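Filed under: Race Day Kit / Bibs & Registration

The Ziltby Number Desk: bib pick-up for small and middling races
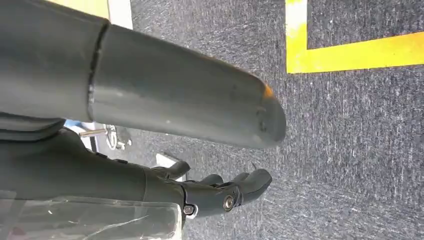

I've been handing out race numbers on cold mornings for a long time, and the Ziltby Number Desk is what came out of all that standing about in car parks. It's a folding registration desk with a set of slotted bib trays, a strip of lamps along the back and a tablet stand, and it comes with our check-in app, Clavico, which does the looking up. I designed the trays myself (the first lot were awful, more on that below) and I still take the desk to races most weekends in the season.

If you put on a 10K, a trail race, a duathlon or a village fun run that has got a bit out of hand, you're the person I had in my head. If you run a city marathon with a three-day expo, you probably want something bigger, though I know of one that uses a row of our trays just for the people who turn up late!

What you get

- One folding desk, two leaves, adjustable feet for grass
- Eight slotted trays, each holding 200 bibs standing upright
- Clip-on lamp strip and rechargeable battery
- Tablet stand with a rain hood
- Number range cards (wipe clean) and a pen on a string
- Clavico for one event a year, on as many phones or tablets as you like
- A carry bag for the desk and another for the trays

The tablet isn't included. Any fairly recent one will do, and most of our customers use somebody's old one from a drawer.

How the trays work

Each bib stands on its short edge with the number showing at the top, so you flick through them the way you used to flick through records in a shop. There's a divider every ten. Pins go in the little trough along the front, and please do put pins in it, because otherwise you will spend your morning passing a tub back and forth with wet hands.

The trays lock together side by side and come apart again, which matters more than it sounds. When the 9 o'clock wave has gone off you can lift their trays out, put them under the desk and slide the next ones along. The first version was one long tray and it took two of us to carry, and I dropped it down a bank in November with every bib for the junior race in it. I sorted those on my knees in a hedge. So, separate trays!

They take bibs with foam-backed timing chips and bibs with flat chips. They don't take bibs already folded into envelopes with a T-shirt voucher and a gel, sorry. For those you want our deeper tray, listed at the bottom.

Clavico at the desk

Type the first few letters of a surname, or the number, or scan the code on the runner's email. Up comes the name, the wave, the distance and anything they still owe you (parking, a club discount they weren't meant to have, that sort of thing). Tap once and they're marked as collected. Every other device at the event knows within a second or two, and if the signal is rubbish it keeps its own list and catches up later.

Things I use it for all the time:

- Swapping a bib when one's been torn or left at home
- Moving somebody from the half to the 10K, which updates the start list and the results feed
- Adding an entry on the day, with card payment if you've set it up
- Printing or emailing the list of people who haven't collected, for the start team

It sends entries out to most timing software as a plain spreadsheet file, and it'll read one back in. If your timing company has its own odd format, send me a sample file and I'll have a look. I've done it for a fair few now and it usually takes an evening.

Medical notes can be hidden from the desk and shown only to whoever you pick. They're hidden to start with and you have to turn them on.

A busy morning

The biggest thing I've done with it personally was the Brusik Hills weekend, two days, three distances and 1,639 bibs handed over. We had two desks side by side and split the surnames down the middle. The queue got long at one point, just after the coaches arrived, and what sorted it out was moving the changes and problems to a table of their own. I'd do that from the start now and I'd suggest you do too. One desk for people whose entry is fine, one spot for people whose entry isn't.

The weather was foul on the Sunday and the rain hood on the tablet stand flapped about. It's got a second clip on it now. If you bought yours before that change, drop me a line and I'll post you the clip, no charge.

Size and carrying

It goes in the back of an ordinary hatchback with the seats down. I won't pretend the desk bag is light when you've got a muddy field to cross, so park close or take a trolley. The trays are fine, one person can manage four at a time in the bag.

Setting up is feet first, then leaves, then lamps. Charge the battery the night before. It'll see you through a dark early start and a good bit of the morning, and it'll charge a phone as well if you turn the lamps off.

Hire or buy

You can hire a desk for a weekend or buy one. Hire desks go out on a Wednesday by courier and we collect from you after the race, so have a think about who'll be in. Both come with the same Clavico set-up, and if you hire first and decide to keep going, I take one hire fee off the price.

Spare trays, lamps, clips and feet are all sold singly. The pen on a string is too, and yes, people do buy it.

A few things I get asked

Can we use our own bibs? Yes, any printer's, as long as they're a normal size. Measure one and tell me if you're not sure.

Does it work for cycling? It does, though frame plates need the deeper tray. The Begum Sportive has them in the deep trays and the helmet stickers in ordinary ones.

Do we need internet? Only to load your entries beforehand. After that it's nice to have.

Can we put our logo on the front? There's a plain panel with a sleeve for a printed sheet. Slide yours in.

What about teams and relays? Each team shows as one entry with its runners listed underneath, and you can let the captain collect the lot or make them come up one by one.

If you want to try it, ask for a login and I'll send you a pretend race with a few deliberately messed-up entries in it, so you can practise putting them right before the weekend.

Shares 41 | Comments 6

Related items
Ziltby Deep Tray (frame plates and race packs)
Ziltby Lamp Strip, spare
Ziltby Finish Funnel Posts, set of ten
Clavico extra event pass
Wipe-clean number range cards
Bag drop tags, numbered to match your bibs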